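Skideseo Residents' Association
Minutes of the laundry room meeting, January 10, 2024

Present: Nanna Brøndum (chair), Baldur Holst (minutes), seven residents. Apologies from flats 12 and 19.

1. Last minutes
Agreed, though flat 6 asked why the broken dryer was down as "in hand" when it had been in hand since May. Changed to "not repaired".

2. Folding service
Nanna read out the offer from Somia. They would collect washing left in the room, fold it and put it back on the shelf by evening, at 271 a month for the whole building. Baldur asked what "by evening" meant. The offer doesn't say. Flat 3 asked what happens to things that go missing. The offer doesn't say that either.

Nanna thought the service might clear the backlog of towels. Baldur doubted it. The backlog is there because people leave their towels, and paying someone to fold them won't make anyone come and fetch them. Flat 8 said she can fold her own towels and didn't see why she should pay towards other people's.
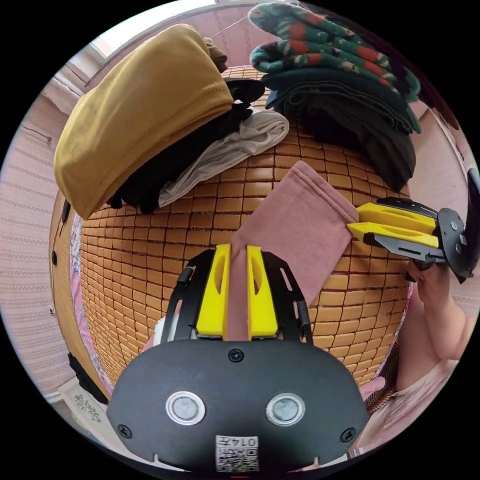
There was a long talk about how towels ought to be folded. Somia fold in thirds. Most of those present fold in half and half again, which fits the shelf. Thirds may not fit. Baldur was asked to measure the shelf and did so during the meeting: it is 38 cm deep. Whether a bath towel in thirds comes under that was disputed and left open.

Knitwear: flat 8 does not want jumpers folded by anyone but their owners. Agreed without a vote.

Decision: no contract for now. Nanna to ask Somia for a free trial week, towels only. Two against (flats 6 and 8).

3. New dryer
Quote from Priedītis: 2554, fitted. Quote from Risov: almost 4000, with a longer guarantee. Flat 6 pointed out that the present dryer also had a long guarantee and it had done us no good. Baldur was not convinced the Priedītis price covers taking the old machine away. Nanna will get that in writing. No decision.

4. Unclaimed washing
A notice will go up again. Baldur wished it noted that the last notice had no effect that he could see.

5. Any other business
The window catch still sticks. Flat 3 has a spare and will bring it down.

Next meeting when the written answers are in.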